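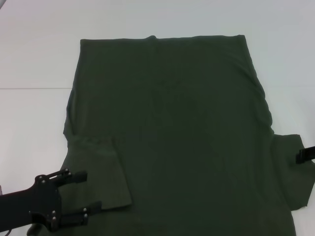
Week 13: the confessional poem. Handbooks tell you plain speech means honesty. I doubt it. Write "my dark green T-shirt is spread on a white table" and readers trust you – they trust the shirt, and then they believe whatever you say about your father. Test that on the Olport packet before you praise anything in it for being raw.

For seminar: pick one poem and mark every claim you have no way to check. Would it be worse if the claim were made up? 600 words, no biography. The Dremmont introduction is optional, and I don't find it convincing.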